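Subject: Re: Change to filing of tenancy dispute papers from August

To all members of the Irnby Legal Services list

On Jan 20, 2020, the Zuvilcombe office wrote:
> Could the panel confirm whether a tenant who has already
> sent a written answer must file again under the new
> procedure? Two of our clients have received notices
> that appear to say so.

The panel has reviewed the notices. A tenant whose written answer was received before the change takes effect is not required to file again. The notices in question were sent under paragraph 7 of the old form and may be disregarded, provided that the client holds a stamped copy.

For new matters, the answer must reach the clerk within eight days of service. Requests for more time should be made in writing and should state the case number on every page - the clerk will return papers that omit it. Almost 241 files are expected to move to the new procedure, and members are asked not to telephone for updates on individual cases.

Claims over a deposit, including deductions for cleaning or for damage to furniture, continue to use the separate short form.

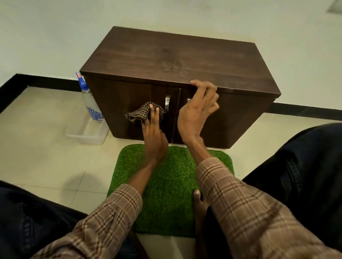

Wiping down the cabinet 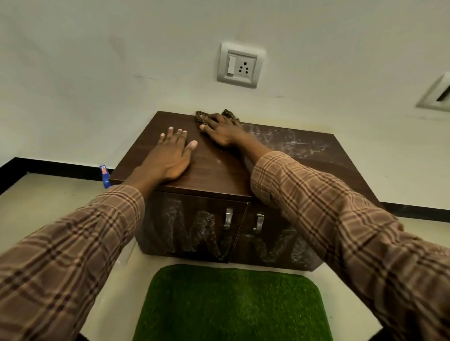

Amber Coppens has replied that the short form still lists the old address for the clerk, and asks whether papers sent there will count as received on time.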